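August 4, 2019

New Book "Brutus Stays" Tells the Story of a Farm Ox Who Said No

Hi, I'm Filipa Figueiredo, and I've written a book! Brutus Stays comes out in September from Vorum, and I'm so excited I can hardly type. Brutus is an ox who lay down in front of the truck that was supposed to take him to auction and would not get up (I was there, holding a very useless rope). He lives at the Falcão sanctuary now with 22 other animals, and he still hates trucks.
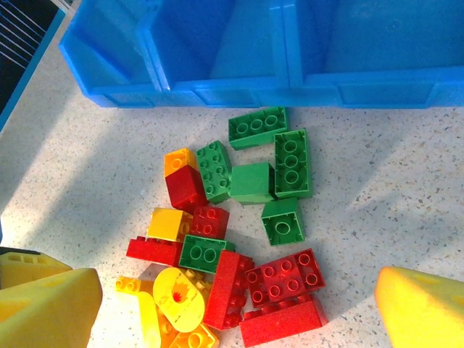
What's in it

It's 110 pages on Brutus, the goats who moved in with him, and what I think we owe to animals who make their wishes that plain. My friends at Havix are printing 2,675 copies for the first run, and 2 dollars from each one goes to the hay fund. Hay is expensive, folks!
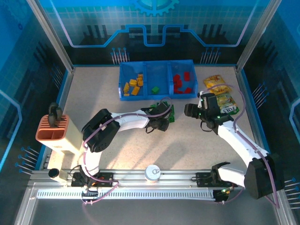
Is the book okay for kids?

I'd say ten and up. The auction chapter is sad in places, but nothing is graphic, and my niece read it twice.

Review copies are ready now. Write to the Vorum press desk and ask for the ox book, they'll know which one.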